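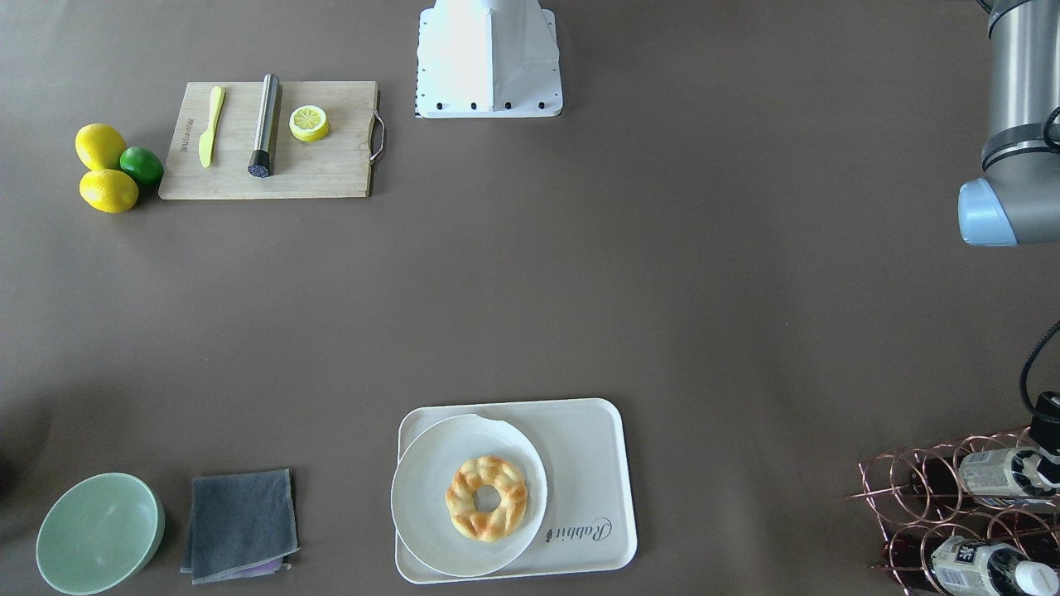 Bread, citrus and a copper wine rack on the tabletop.

Jun 16, 2026

KOSICO LAUNCHES LIMESCALE PASTE FOR TAPS AND SINKS

Kosico today launches Drusora, a paste for chalky taps, plugholes and draining boards. Two sizes, two scents. Rub on, leave 18 minutes, rinse. No scrubbing pad needed.

First run of 3,000 tubs, in Trallodero shops now. Online orders to follow in December.

"Hard water ruins a good tap. We wanted somthing simple," said Akash Tiwari, product lead at Kosico.

Not for use on marble or unsealed stone. Samples and price list availble from the Lodhi press office.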